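Can a fixed arm tidy a kitchen counter?
Project report, Sándor Hajdu and Oldřich Lukáč

3. Task selection

The project asked whether a single robot arm can take over the small chores of a shared kitchen: clearing plates, putting food back where it belongs, folding a towel. We left out anything involving heat or blades. The remaining chores were sorted by the type of object handled, as this proved a better guide to difficulty than the length of the job.

Rigid objects with a known shape, such as mugs and jars, were treated as the easy class. Fruit was placed in the middle class. It holds its shape well enough, but an apple rolls when touched off centre and a banana offers few good places to grip. Bags and cloth made up the hard class.
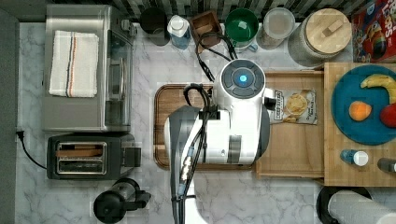
A crisp bag changes shape each time it is held, and the contents break if the grip force is set as it would be for a jar. Towels are worse — the software must find a corner before it can plan anything at all.

4. Results

We logged 2,709 attempts at Nitville between the start of term and October. The easy class could be left to run without supervision. The middle class needed a person within reach, mostly to return fruit to its plate. In the hard class, two of the six chores were dropped before the final round, both of them folding tasks.

The Priko planner gave shorter paths than Akeo, but it stopped more often when objects stood close together. Akeo was kept for the final round for this reason. Neither planner dealt well with clear plastic, which the depth sensing tended to miss.

5. Discussion

Speed was not the main limit. A person clears the same counter in far less time, but a slow machine would still be of use overnight. The larger problem is recovery. After a dropped item the arm carried on with its plan, and the later steps failed in turn. Charvát's method of checking the counter again after each grasp would address this and should be tested next, starting with the middle class.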